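In defense of the cheap chair

By Kulsoom Hayat
October 7, 2022

When the town library in Boria closed its reading room for repairs last year, the readers were moved to a hall behind the bus station. The hall had a good roof, strong lamps and 40 plastic chairs. When the reading room opened again in September, it had new seats of oak and wool, and a small plate near the door thanked the company Prelleck for them. They are beautiful seats. There are fewer of them than before, and they are too heavy for an old person to move closer to the window.

I want to write in favor of the other kind of chair, the one we stack, lend and forget in the rain. I know that it is not a popular opinion among people who write about design. They usually call this chair ugly, and some cities do not allow it in front of cafes. The reason they give is that it makes every street look the same.

I grew up in a house where guests came without a call. My mother had four good chairs, covered with a cloth so the sun would not hurt them, and behind the kitchen door she had a tower of plastic ones. The good chairs were for my father's uncle and for the doctor. Everybody else got a chair from the tower, and in my memory all the long conversations happened there. A person on a good chair sits straight and looks at the clock. On a plastic chair you lean back a little too far, somebody tells you to be careful, and you stay until midnight.

When my cousin was married, we needed seats for 300 people. The Hashmi shop at the end of our road rented them by the day, and two boys brought them on a cart, stacked so high that one boy had to walk behind with his hand up. After the dinner we did not need to worry about them. The sauce was washed away with a hose. I have been to more expensive weddings since then, with gold covers and ribbons on every seat, and there I was afraid to give my child a glass of juice.
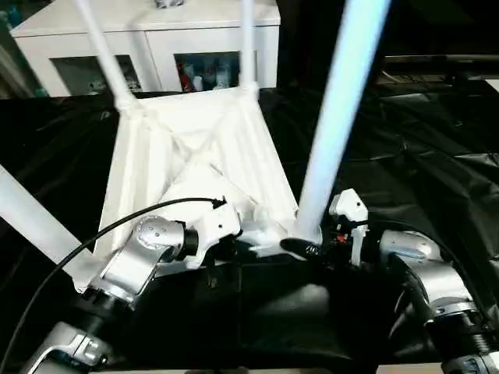
A white plastic chair turned over, with the ribs under its seat.

I have respect for the thinking inside such an object. Plastic alone is soft, and a thin flat sheet of it would bend under a grown man. So the people who draw these chairs put ribs and curves where the strength is needed, and they try to use no more material than they must. A carpenter does the same when he chooses the grain of the wood. We praise the carpenter, and we do not know the name of the person who decided the height of a rib. I think this is a little unfair.

There are serious things to say against the plastic chair, and I don't want to hide from them. It is made from oil. When it cracks, it is hard to repair, and in many places it goes directly to the dump. The very cheap ones crack in the second summer, and a chair like that is a bad chair at any price. But I notice that the same people who complain about plastic change their sofa every few years because the color is not right anymore. My mother's tower is over 40 years old now. One chair has a leg tied with wire - my brother did it badly - and it is still used, by my brother only.

What troubles me more is the idea that public places should have only special furniture. In the new square on Zerkosik Street, the benches are made of one long stone with metal arms, so nobody can lie down. You cannot turn a stone bench to face a friend. You cannot carry it into the shade at two o'clock. Last week I saw three women there who had brought their own plastic chairs from home, and they put them in a half circle with their backs to the bench. A guard came and looked at them for some time, then he went away.

I would like the library to buy some simple chairs again and keep them in a stack near the door, next to the umbrellas. Prelleck can keep its plate. I have asked at the desk, and the lady there wrote my request in a notebook and told me to come back after the holidays.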